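Visit notes, Garkley Technical College, 19 December 2024

The robotics course at Garkley runs over two terms and ends in a graded household task. I sat in on a working session at the invitation of Florian Bodin, who teaches the course and also coaches the college entry for the Mornbridge student meet in April.

Students work in teams of 3. Each team picks a task, writes a one-page spec and then records demonstrations by teleoperation. The spec has to state the start position, the end position and what counts as a failed run. Bodin rejects most first drafts for being vague about the last item.

The laundry team has the longest task on the list: bring the basket to the machine, open the door, load, close. They have split it into segments and train each one separately. Their target is 200 clean demonstrations per segment. The basket approach was finished first; the door segment stood at 27 when I visited – the handle takes a pull at an angle that the operators find awkward.

Software is shared between teams. Logging goes through Arnaud, a small package written by an earlier class, and it still has no proper manual. Vukmont, the scheduling tool, assigns arm time in two-hour blocks.

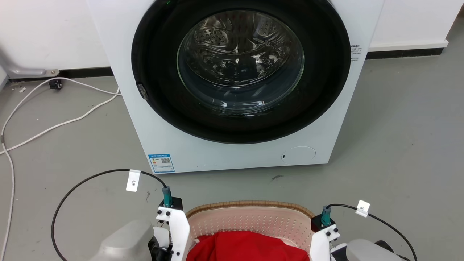 How is the project graded?

Half the mark comes from the success rate over a fixed set of trials, and the other half from the written failure log.

The log is read first. Teams that leave out failed runs lose the whole second half of the mark. Reports are due before the Mornbridge entry closes, and the arms are booked solid until then.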